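Workshop tips: planning the spend on a small bench robot

The arm itself is the easy part of the sum. When Ayman El Idrissi first wrote up his shopping list for our skills workshop he had one line on it, the robot, and by July the list ran to 18 lines and he'd started a second sheet for the things that wear out. I've pinched most of what follows from that second sheet (with his blessing!).

Start with the consumables. Write down what you get through in an ordinary week – pads, needles, thread, gloves, wipes – and then double it for the first month, when everybody is learning and a good deal ends up in the bin. We kept a jam jar of used needles and a biscuit tin of thread ends until someone sensible bought us a proper sharps tub, so put that on the list too. 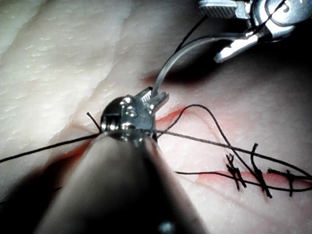

Practice pads deserve a line of their own. Silicone ones can be turned round and used again along a fresh stretch, and if you rule them off in pencil before you begin you'll squeeze far more sessions out of each. Dust them lightly with cornflour before they go back in the drawer, as they do love to collect fluff.

Next, ask about instrument tips. Kerlow quoted us 1,262 for a set of 4, and Dralitska came in lower but wanted the postage paid both ways on repairs, so do get the whole figure in writing. Ask how many uses a tip is good for, who counts them, and what happens when one goes stiff on a Sunday with a class due in the morning.

Leave room for the dull things as well: a solid bench, a decent lamp, a second power socket, a cover to keep the dust off. Allow up to 9 weeks for delivery, and don't book your first course until the crate is in the building.

We keep the whole lot in Skedo now, one row per item, with the date it was opened written in the last column.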